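MINUTES OF THE EQUIPMENT SUBCOMMITTEE
Stistadby Hospitality Training Institute
June 6, 2024

Present: Kendra Beaulieu, Director of Finance; Prakash Nambiar, Head of Laboratory; the Recording Secretary.

1. The Director opened the meeting and asked that the word "inevitable" be removed from the February minutes, where it described the purchase of a second pair of arms. Mr. Nambiar agreed to "desirable."

2. Two quotations had been received. Adeleke offered a pair of arms with grippers and a service contract of 15 months. Kelside offered a lower price and no contract. The Director asked what Kelside did when an arm failed. Mr. Nambiar replied that Kelside sent a letter.

3. The Director asked whether the existing pair could serve another year. Mr. Nambiar stated that it could, if the finger pads were replaced and the students were patient. The Director asked which of these had been budgeted. The pads had.

4. It was recorded that Mr. Nambiar had given 27 demonstrations since the Institute moved to the Narklow building, and that the Director had attended none of them. The Director asked that her reasons be recorded also. On reflection she withdrew the request.

5. The meeting moved to the laboratory at the Director's suggestion.

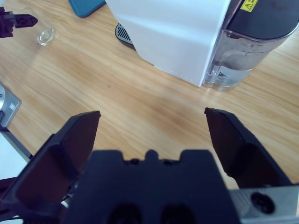 6. The Director remained standing for the whole of the exercise, which was the making of one cup of coffee. She asked no questions about cost. She asked once whether the arms knew she was there, and Mr. Nambiar said that they did not, but that he did.

7. The meeting did not return to the conference room. The Director approved the Adeleke quotation, less six percent, which Mr. Nambiar was to obtain by telephone. He asked what he should do if they refused. He was told to come and see her.

8. Next demonstration: to be arranged. The Secretary was advised that minutes would not be required.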